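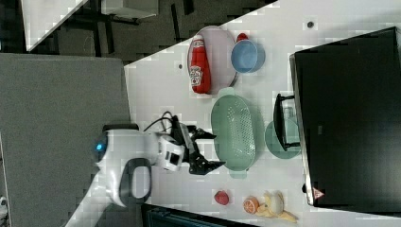

A ketchup bottle on a pink plate.

Kids' Corner > Food Science > Why Is Ketchup So Slow?

You tip the bottle. Nothing. You tip it more. Still nothing. Then - splat! Half your fries are gone under a red lake. What happened?

Ketchup is a weird liquid. Water runs the second you pour it. Honey runs too, just slowly. Ketchup sits there like a solid until something pushes it hard enough. Then it gets thin all at once and goes.

Scientists call this shear thinning. Big words, easy idea. Shear means a sideways push or rub. Thinning means, well, getting thinner.

Inside the ketchup are tiny bits of tomato, all tangled up. Think of a crowd in a hallway with everybody's arms linked. No one can move. Give a good shove and the arms come apart, and the crowd slides along. Stop shoving and they link up agian.

Other stuff that does this: paint, toothpaste, some kinds of shampoo. Paint is a good one. Goes on easy with the brush, then stays put on the wall.

Try it! Put a spoonful of ketchup in each of two cups. Stir one fast for 20 seconds, leave the other alone. Now tip both cups right away. Which one slides first? Do it 4 times and write down what you get. Wipe up after.

Best way to pour? Lid on tight, turn it over, one good shake. Then open it up and squeeze gently, its much neater.

More in Food Science
Why Does Popcorn Pop?
What Makes Bread Rise
Salt Crystals on a String
Why Onions Make You Cry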